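Gathering your first set of practice runs in simulation

Written by Efua Zakaria for the Kavard learning pages
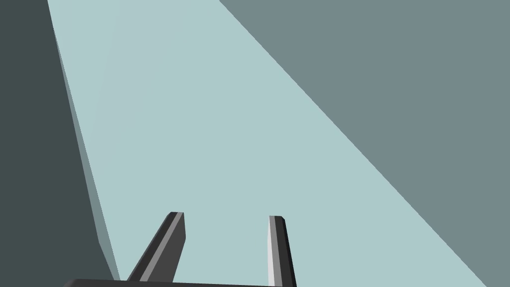 How many runs do I need before it is worth training anything?

For a single short task with one kind of object, plan on 252 good ones to start with. You may well end up wanting more, but a first batch of that size will show you whether your recording is sound, and it is far kinder to find a muddle at 252 than at 1,000.

I have been putting off writing this page for months, mostly as I kept changing my mind about how to do things, so please forgive me if it wanders a bit. It covers the way we gather examples for Pluladano, our little pick-and-place learner, from the view behind the gripper. Everything is done in the simulator, so all you need is a computer, a hand controller and a pot of tea.

Before you start

Make a fresh folder for the batch and give it a name you will still understand in February. Write down the task in one plain sentence and keep it next to you. Ours was "pick up the block and put it down on the far side of the table", and you would be surprised how often I drifted away from even that!

Check the wrist view first. With the fingers open you want to see both tips clearly against the tabletop, with the pale surface showing through the gap between them. Dark fingers on a pale table are lovely to work with, and I would leave fancy wood grain and patterned cloths for a later batch. We keep the table and the floor in plain flat colours to begin with, each a different shade, so that the edge of the table is easy to pick out.

Recording a run

1. Reset the world and let everything settle for a moment.

2. Open the gripper fully. A half-open start crept into one of my early batches and the learner picked up the habit straight away, bless it.

3. Press record, then wait for the light in the corner of the control window to turn green.

4. Move smoothly towards the block. Slow is fine, but try not to stop dead in mid-air while you think. Long pauses teach it to pause.

5. Close, lift, carry, lower, open. Back away a little before you stop the recording.

6. Mark the run as good, poor or spoiled while it is fresh in your mind.

Mihret Wubshet, who drives far more neatly than I do, likes to do her runs in short sittings and change the starting pose of the arm every few goes. I have copied her on this. If you always begin from the same spot you will get a learner that works beautifully from that spot and flounders everywhere else.

Sorting through them afterwards

Play each run back at double speed. Throw out the spoiled ones, and keep the poor ones in a separate folder – they come in handy if you later want to show the learner how to recover from a bad start. From our last batch of 477 we kept 281, and I was quite pleased with that.

Then run the checker over the folder. It will grumble about missing pictures and about any run where the finger positions and the video have slipped out of step. Fix the first sort by recording again. The second sort can usually be mended with the realign button, though do watch one or two afterwards to be sure.

If your controller drifts, recalibrate it between sittings and make a note in the batch file.

Last changed August 1, 2025: added the bit about the realign button.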